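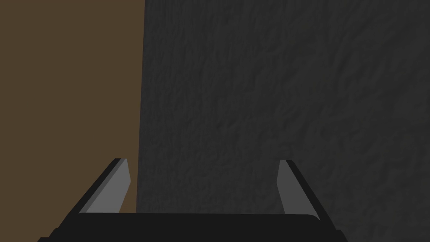

About Skolora

Skolora is a small research company working on how robot arms learn to pick things up. We started in May as a spin-out from the Gezer workshop, and there are 7 of us, based on the first floor of the Florkamar building.

Our main piece of work is a training method called Zendum. A gripper is taught in simulation first, using only what a camera mounted behind its fingers would show. Between one practice run and the next we change the colours and surface textures of the world it works in. Some surfaces are left flat and plain, others are given a rough finish. The idea is that the arm should learn to judge distance and shape without leaning on one particular background.

What we have found so far

Our first full study was put online on June 27, 2023. It used 1613 simulated runs for training and then 259 test grasps on a real arm in our lab. Arms trained with changing surfaces did better on tables they had not met before than arms trained in one fixed setting. The gain was smaller for thin objects such as cutlery, and we are still working on that. Shiny surfaces also remain a problem - our simulator does not handle reflections well.

How we work

We write up results that did not work as well as those that did. The settings for each run are kept with the data, so that other groups can repeat a test or pick out a single run. We do not sell robots. Our income comes from research contracts and from short training courses for engineers.

If you would like to try the method on your own arm, please use the contact form and tell us which gripper you have.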